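サポートチケット 244
件名:デスク下レールのハンガーがひざに当たる件、シャワーホースのねじれの件
製品:Pramier 小型デスク(白天板)、Indale 壁付けシャワーセット
販売店:Timmermans
設置場所:Clekwood 2階 展示室
状態:対応中

受付内容
お世話になっております。日本語が少し不自然でしたら申し訳ありません。展示室の小さい白いデスクについて、二つの問題を報告いたします。一つ目は、座って作業をするとき、天板の下に掛けたハンガーがひざに当たることです。二つ目は、同じ部屋の壁に付いているシャワーのホースが、ねじれやすいことです。シャワーは展示用で、まだ水道にはつながっていません。

記録 1(12月、午前)
デスクを使用中の状態で確認しました。ハンガーは木製で、天板の下のレールに掛かっています。

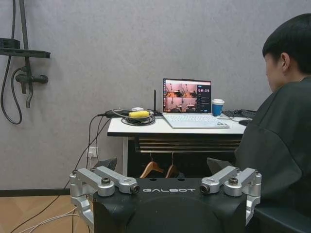 天板下のレールに掛けた木製ハンガー2本と、デスクの使用状況

使用者の話では、いすを深く入れたときだけハンガーが当たるそうです。レールにゆるみがあるかどうか、手で軽く押して調べました。動きませんでした。六角レンチで固定ねじを締め直そうとしましたが、すでに十分に締まっていました。ですから、取り付けの不良ではないと考えます。

記録 2(同じ日、14時)
Timmermans に電話で質問しました。回答は次の通りです。
・レールは衣類を軽く掛けるためのもので、重いコートは掛けないでください。
・ハンガーを壁側へ寄せると、ひざの前に30ミリの余裕ができます。
・いすの高さが合わない場合は、いすを先に調整してください。
言われた通り、ハンガーを壁側へ寄せました。少し良くなりましたが、足を組むとまだ当たります。使用者は、ハンガーを別の場所へ移したいと希望しています。同じ部屋に木製のスタンドがありますので、そちらに掛ける案を出しました。返事を待っています。

記録 3(同じ日、16時)
シャワーのホースを調べました。ハンドシャワーをブラケットから外して、ホースをまっすぐに垂らし、ねじれを戻しました。ホースの両端のナットは手で締めてあるだけでしたので、一度ゆるめてから、もう一度締めました。長さ2000ミリのホースに交換する案もありましたが、展示ではホースが床に近くなるため、見送りました。

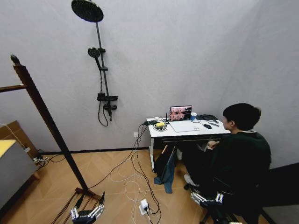
質問:ホースのねじれを直したあと、また同じようにねじれる場合は、どうすればよいですか。
回答:ハンドシャワー側のナットを少しゆるめ、ホースを自然な向きに戻してから締めてください。それでも直らないときは、回転式の接続金具に替えることをおすすめします。工具は必要ありませんが、ゴムのパッキンを入れ忘れないように注意してください。

記録 4(翌日、午前)
ホースはまだねじれていません。接続金具は Timmermans に在庫が8個あるとのことで、一つだけ取り置きをお願いしました。表面の色は黒を希望しましたが、Indale の部品と完全に同じ色かどうかは、確認中です。

また、ハンガーについて返事をいただきました。スタンドへ移してもよいそうです。展示用の服を掛けたとき、床に届かないかどうかを次回の訪問で確認いたします。レールは外さず、そのまま残します。

残りの作業
・ハンガーをスタンドへ移す
・接続金具の色の確認
・床のコード類をまとめる(今回の依頼には含まれていませんが、段ボール箱の横にありますので、一緒に行う予定です)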